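Aster 24 Tabletop, Dark Gray
Clistel Work Surfaces

In stock – ships within 7 working days

The Aster 24 is a flat, plain top for benches, counters and standing desks. It comes as a bare slab with no legs and no drilled holes, so you can set it on a frame you already own or on one of our Derkach steel frames (sold separately). The color is the same matte dark gray on both faces, and either side can go up.

Most of our customers buy the Aster for packing tables, repair benches and shared craft rooms. The surface does not throw back much light, and it is easy to wipe down at the end of the day.

Specifications

Depth: 24 inches
Length: 56 inches
Sides usable: 2
Edge: square, lightly eased
Finish: matte dark gray
Mounting: screws supplied with frame
Use: indoor only

Longer runs can be made by butting tops end to end. Order the Banance joining kit if you want the seam pulled tight from underneath. One kit joins two tops.

What's in the box

One tabletop
Corner guards (remove before fitting)
Touch-up pen
Fitting sheet

Fitting

Lay the top face down on a blanket or on the flattened carton. Center the frame, mark the holes and drill pilot holes before driving any screws. Do not use screws longer than the ones supplied with the frame. Two people should turn the bench over when it is done.

If you are fixing the top to a wall bracket, leave a small gap at the back for cables. Clamp-on lamps and vises are fine on any edge, but put a scrap of card under the jaw.
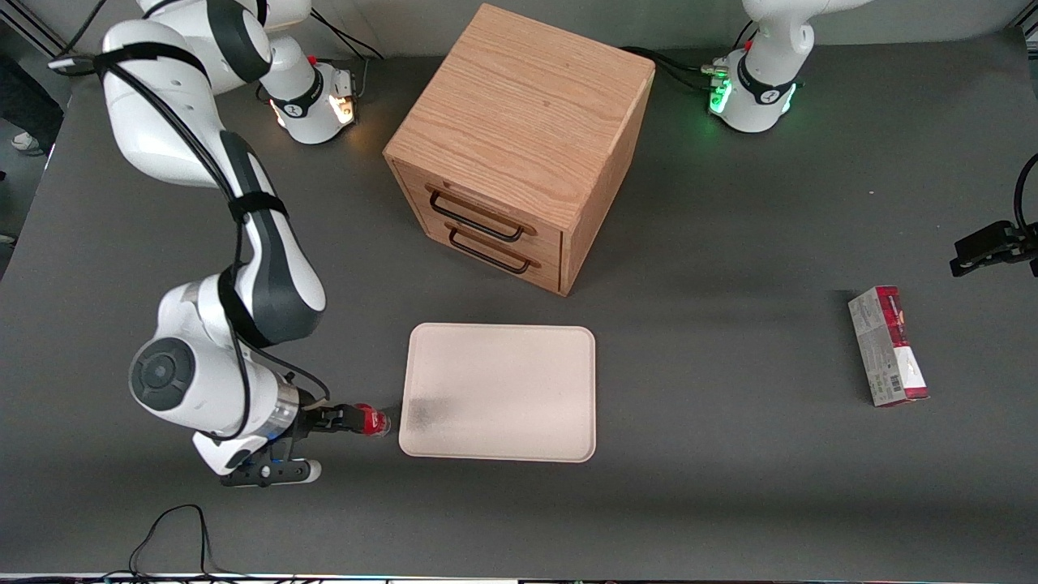

Dark gray top with a small red can held in a black gripper, lower left.

Care

Wipe with a damp cloth and a little dish soap. Dry it afterward. Spilled drinks should be cleaned up the same day – sugar left to harden will need a plastic scraper. Do not use steel wool, oven cleaner or polish with wax in it. Hot pans and soldering irons need a stand or a mat.

Light scratches can be filled with the touch-up pen. Shake it, dab, wait for it to dry and rub with a soft cloth. Deep cuts will still show, and at that point it is easier to flip the top over.

Returns and changes

Unused tops can be sent back in the original carton. We do not take back tops that have been cut or drilled, unless there is a fault. Check the carton on delivery and note any crushed corners on the driver's slip.

The light gray version has been discontinued and will not be back. A deeper version of the dark gray is planned for October, and it will fit the wide Derkach frame only.

Page updated Apr 19, 2025

Related items: Derkach steel frame, Banance joining kit, touch-up pen (single)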